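3.2 Reference without a shared language

Hamel/Names/Description: thesis: a name is a shortened description, nothing more. Objection Tosetti: then two speakers with different descriptions never talk about the same thing. Hamel: they do, if the descriptions overlap enough. But how much is enough? Left open in both papers.

Jurčo/Overlap: wants a threshold. Problem: any threshold is arbitary, and a speaker can fall below it and still refer. See Michalík on borrowed names (the child who knows only "some king"). 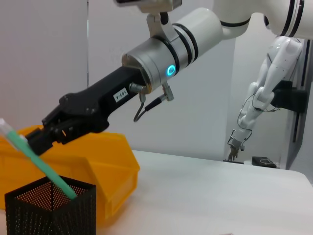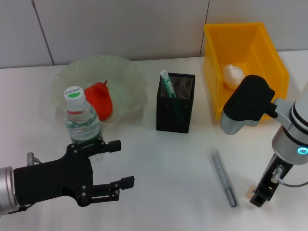
Figure 4. Robot arm with black gripper, both views.

Borrowing/Michalík: the borrower intends to use the name as the lender did. Intention enough, no description needed. Tosetti: circular, the intention must itself pick out the lender's use. I think only half right - the intention can be about the word, not the bearer. Then no circle.

Remaining difficulty: chains that break. 500 speakers, 1,000 speakers, the lenght makes no difference, one wrong link does. Hamel has no answer here, Jurčo only a footnote. Taken up again in 3.4, together with empty names.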